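Against the Half-Day Stop

2020-05-20
Gerrit Mnguni

Most printed itineraries for the coast allot Plovbridge half a day. The usual plan puts the visitor off the morning train, through the old harbor, into a restaurant and back on the train by late afternoon. I think this is bad planning, and I think the people who write itineraries know it.

The case for the half-day stop rests on the size of the town. The old quarter can be crossed on foot in 14 minutes, and a reader looking at a map will conclude that there is not much in it. But walking time across a place is a poor measure of how long it takes to use the place. The fish hall closes before lunch. The harbor museum opens after it. The ferry to Tellov, which in my view is the best reason to come, leaves twice a day in season, and the second boat does not return until evening. A visitor on the half-day plan can do one of these and look at the outside of the others.

There is also the matter of fares. A single from the junction costs 6 and a day return costs 11, so the traveler feels rewarded for leaving before night. Add the left-luggage fee and the lunch, which on the quay is priced for people who will not be back, and the saving is gone. A room in March, two streets from the water, costs less than many visitors spend on the quay in an afternoon. I grant that this does not hold in high summer, when rooms are scarce and the cheap ones are noisy.

The stronger objection to my position is that a traveler with two weeks has to cut something. This is true. My answer is to cut whole towns. A route with six stops of two nights is easier to run than one with 12 stops of one night or less, and it loses less time to platforms and check-in desks. On my last trip I dropped Munis entirely, on the grounds that its cathedral was under repair and its bus connection poor. I do not regret it, although I expect letters.

Longer stays also change where one eats. On the first day a visitor eats where the signs are - that is to be expected. By the second, he has seen which places fill up at one o'clock and which ones keep a man at the door with a menu. Shirazi, behind the post office, has no sign facing the harbor and 30 seats. The stew changes daily and the bread is charged separately, which is stated on the card. It is closed on the afternoon most day visitors arrive.

The same applies to lodging. A rented flat with a usable kitchen makes a three-night stay cheaper than three nights in a hotel, provided the traveler is willing to cook once or twice. Listings are vague about what a kitchen contains, and it is worth writing ahead to ask.

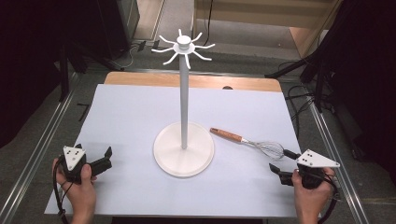
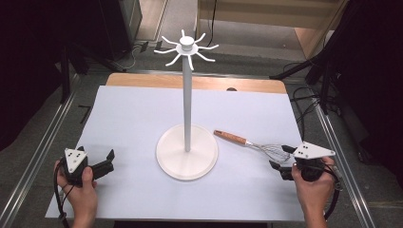 A white mug stand and a whisk.

A flat also needs less planning around meals, and an early ferry becomes possible without waiting for a hotel breakfast room to open. The Tellov boat is the obvious test. The climb from the landing to the lighthouse is 193 steps, and it is far more pleasant on the morning sailing, before the stone has had the sun on it. Day visitors arrive in time for the second boat, climb in the heat, and then spend the rest of the visit watching the clock.

I would ask publishers for one modest change. Where a guide now prints "half a day," it should print the hours of the two or three things worth seeing and the times of the last transport out. Readers can do the subtraction themselves. Some will still decide on half a day, and they will at least know what they are giving up, including the evening boat back, which comes in along the breakwater when the quay has mostly emptied.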